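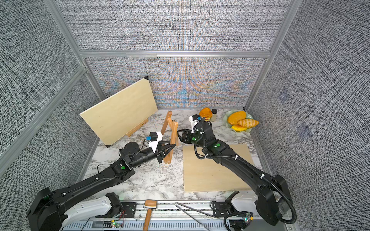 *A little wooden easel, with a pale canvas board leaning behind it to the left.*

I've come around to the tabletop easel rather late in life, and I'd like to put in a good word for it, even if my friend Kelly Wragg (who paints standing up, in a proper studio, with north light and all the trimmings) thinks I'm being sentimental.

For years I believed that serious painting needed a serious easel. I bought one in Grustthorpe for $415, a great studio thing with a crank, and it lived in our spare room like a relative who'd missed the last train. I painted at it maybe twice a season. You had to move the ironing board, then the chair, and by then the kettle was on and the colours in the garden had gone.

Then in June my neighbour Hatice Erdem gave me her old A-frame, small enough to carry under one arm with the groceries in the other. I put it on the kitchen table and have painted nearly 60 evenings since. They aren't all good evenings. Some of them are mostly pears. But the easel is there, at the height of my hands, and when supper's ready it goes on top of the fridge.

Kelly's objection is a fair one — a big board will look silly on a small easel, and it may well tip. I lean mine against the wall when I'm not working on them, and when I am, I keep to panels 28 centimetres high. I used to think of that as a limit, but I rather like it now. You can finish a small picture before you've lost your nerve.

So if you've been putting off painting until you have the room for it, I'd say clear half a table and start there. My studio easel is still in the spare room, by the way, and anyone with a van is welcome to it.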